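Jornero Office Basics
Hudik Mesh Chair

The Hudik has a tall curved headrest, a mesh back and padded armrests, all of which look like management and cost a good deal less. It rolls on casters and holds 168 kg, or one person and most of their opinions. Seat height adjusts by lever. The lever is on the right.
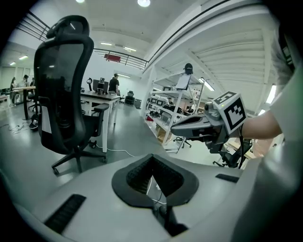

Does the headrest come off?
Two screws hold it on, and the hex key is taped under the seat. Keep the screws if you think you may want it back, as we sell replacements only in bags of 34.

Also available: armrest pads, hard-floor casters, Mughal desk lamp.

Often ordered with: Uklow Clear Cups 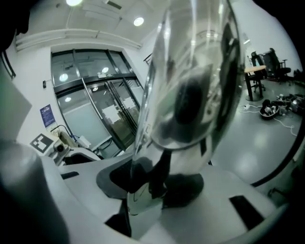
Uklow cups come in sleeves of 100, which lasts a small office roughly until the first birthday. They're for cold drinks only. The clear plastic lets you see how much is left before you pick one up, and the sides taper, so the top is wider than the base and a full cup is heaviest where you'd least like it. The Hudik has no cup holder. Orders placed before noon ship the same day.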